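4.2 Why visitors choose the night streets of Bastside

Most of the people we talked with in Bastside had not come for the night streets alone. They had booked a week by the water or a few days of museums, and somewhere along the way, often over dinner, one of them had said that it would be a shame to go home without having walked down Simard Lane after dark. We heard some version of that story so many times that it became the starting point for this part of the analysis. Of the 322 visitors who took our street survey, 277 said they had planned their trip around something else entirely and had added the evening walk after they arrived.

This fits well with what Anathi Shezi found in her earlier fieldwork in the harbor quarter of Drorken, where visitors spoke of the adult entertainment streets as something to be seen once, much as one sees a cathedral or a famous bridge. She called this "looking in from the curb," and we have borrowed the phrase because it suits our own material so nicely. Our visitors walked slowly, stayed close to the friends they came with, and spent very little in the clubs themselves. Where they did spend freely was in the small shops, food counters and late-night groceries that have grown up at both ends of the lane, and it is worth staying with those shops for a moment.
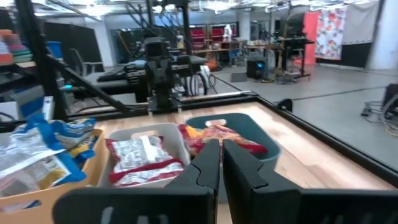 Figure 3. Packaged snacks and baskets on a table.

Shopkeepers were, to our delight, some of the most generous people in the whole study, and several of them kept us talking well past closing. They told us that the trade in small, cheap, familiar things picks up when the tour groups come through, and that a visitor who feels a bit shy about the lane will very often step inside a grocery first and buy something simple while working up the nerve to go on. Bagged snacks of the ordinary kind, like the white-and-blue one with yellow accents in Figure 3, came up again and again in these talks, along with bottled water and chewing gum. One owner liked to say that she sold courage in small packets! We would not want to make too much of a single remark, but it does match the survey, in which the grocery was the first stop named most often, ahead of the bars and well ahead of the clubs.

The picture in Otow is rather different, and we think the difference comes down to how the two districts are laid out. Otow's adult venues sit behind a wall with a single gate, and the visitor has to decide at the gate whether to go in or turn back (a good many of those we watched did turn back, usually after some friendly arguing). There are hardly any everyday shops inside, so the curious visitor has nowhere neutral to stand. In Bastside the lane runs between two busy shopping streets, and a person can wander into it and out the other side while telling themselves, and their traveling companions, that they were only passing through.

We also asked visitors how they would describe the evening to family back home. The answers were warm and funny and sometimes a little guarded, and we take them up in the next section together with the interviews from February, when the crowds were thinner and people had more time to talk.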